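Workshop Practice, Unit 3: Sorting Wire by Color
Instructor: Emília Trnka, Udstead

By October every bench has a drawer of wire that looks like soup. Last year's class pulled 86 lengths out of one. The cure is dull, and it is on the exam.

Rule 1. One color, one basket. "Sort of red" is red.
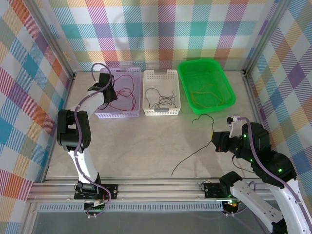 Fig. 1. Red in lavender, black in white, yellow in green. One black wire still on the table.

Rule 2. Baskets do not match their contents. This annoys people every term - read the wire, then the basket. Yellow against green plastic is the hard one, so look twice. 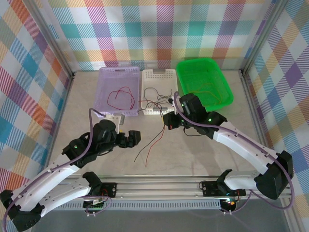
Rule 3. Lift strays from the middle of the wire. Pulling an end tightens the tangle, and then you own a knot. A wire hanging over a rim counts as unsorted, however proud you are of it.

Rule 4. Check the edges of the work area before signing off. Plaid hides thin wire very well.

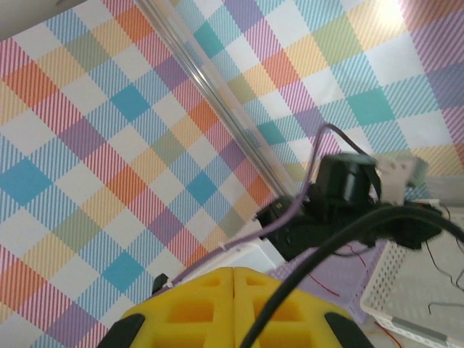

Fig. 3. Plaid lining, close up.

Reading for next time: Ocampo handout, page 13.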